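Kenden Community Science Center
Room Rental: Frequently Asked Questions

Who may rent a room?
Rooms are available to schools, nonprofit groups and residents of Kenden aged 18 or older. Businesses may apply in writing to the Rentals Office.

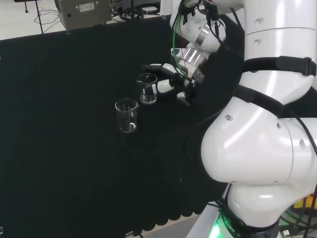
How far ahead must I apply?
Applications are accepted up to 90 days before the date of use. Requests for dates in March should be sent early, as the Prusden Hall is closed for floor repairs during that month.

What is the shortest rental period?
The shortest period is two hours. Time needed to set up and clean up is counted as part of the rental.

Is glassware included?
Basic glassware, including beakers, may be requested on the application form. Items must be washed and returned to the supply desk before the renter leaves. Broken items are charged at replacement cost. 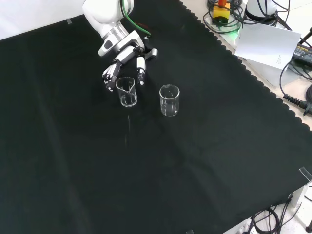
Chemicals are not supplied. Renters who wish to bring their own must send a full list with the application and wait for written approval.

May I serve food?
Food and drink are permitted in the Zervas Room only.

What if I need to cancel?
A full refund is given when notice is received at least four days before the rental. After that, the deposit is kept.

Whom should I contact?
Please write to Chrysoula Dimitriou, Rentals Office, or visit the front desk during opening hours.

Rental terms last revised 15/11/2024.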